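# Drusus planner: paper handling, bench gallery

Head-camera view from the Wednesday runs. Drusus plans both arms as one problem and hands joint targets to the Herkine controller at 1000 Hz.
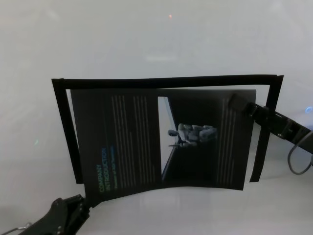 *Brochure inside the black border, a gripper at each of two opposite corners.*

Perception fits a quad to the page outline and ignores printed content. Dark pages on the pale surface segment cleanly; the bowed lower edge does not fit a straight line, so release 2 samples it at 8 points and fits a curve.

The black border is close to the page in intensity. Where they overlap, the Mendonça edge filter still merges the two contours. Open issue in the Plostonier tracker.

Contact thresholds are set per arm in the task config.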